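Curkurar

Curkurar is a style of handmade jewelry in which thin wire is looped, pulled tight, and hammered flat into soft, overlapping bands. It takes its name from the hill town of Curkurar, where the first pieces were made in a shared workshop above the market hall. Most Curkurar work is silver, though copper has always been popular with beginners and some of the liveliest modern pieces mix the two. Up close, a good bracelet looks a little like knitting and a little like tree bark, and it catches the light beautifully!

Origins

The style grew out of repair work. Emiliano Ortuño, a clock mender by training, used scraps of wire to patch broken chains and found that a looped patch held better than a soldered one. His customers began asking for the patches on purpose. He took on Tomás Salgado as a partner, and the two of them worked out the basic stitch that is still taught today, known simply as the Morais loop after the street where they rented a room.

Early pieces were heavy and rather stiff. Salgado is usually given credit for the switch to a finer wire, which let the bands bend with the wrist and opened the door to necklaces, hair combs, and the wonderful wide collars that the town became known for. One of these collars, the Lotis, has 546 loops and remains the best-known single piece in the style. It was worn in the town's lantern parade for years before going on show in the museum at Prarnberg, where it hangs in a side room next to Ortuño's hand tools.

Method

A Curkurar maker starts with a cold loop, formed over a steel pin. Each new loop passes through the two before it, so the band thickens as it grows. Every 20 loops the work is heated to soften the metal, cooled, and pressed between two blocks. Only then does the hammering begin, always from the middle outward, with light taps that spread the wire without cutting it.
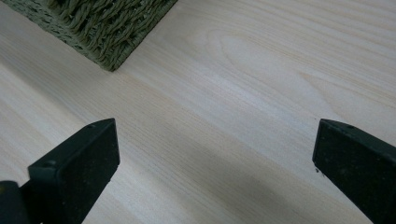
Pale wood with an arched grain pattern.

Much of the character of a piece comes from the final pressing. A smooth block gives a clean, bright face, and a block with a raised surface leaves its marks in the softened silver. Makers are very fond of these marks and many can tell one another's work by them. Edgars Vanags, who learned the craft as an adult after years of binding books, carved a set of 12 pressing blocks with leaf and feather designs, and copies of them are in use in workshops well outside the region.

Polishing is kept to a minimum. The raised parts are rubbed with a soft cloth and the hollows are left dark, which gives the bands their wonderful depth. A few makers darken the hollows further with smoke, a step that older hands still argue over.

Modern revival

Interest faded for a time, and for a while Tomás Garcia was the only person in the town selling new work. His small evening classes brought the style back. Among his students was Diễm Âu, whose earrings use a single layer of loops so fine that they sway with every step. Her work drew in a younger crowd and led to a lasting taste for color, mostly in the form of glass beads caught inside the loops.

An open day is held each year on 9th August, when the workshops leave their doors open into the evening and visitors can try the first few loops of a band themselves. A smaller spring sale takes place in May.

See also

Wire crochet
Chain making
Prarnberg museum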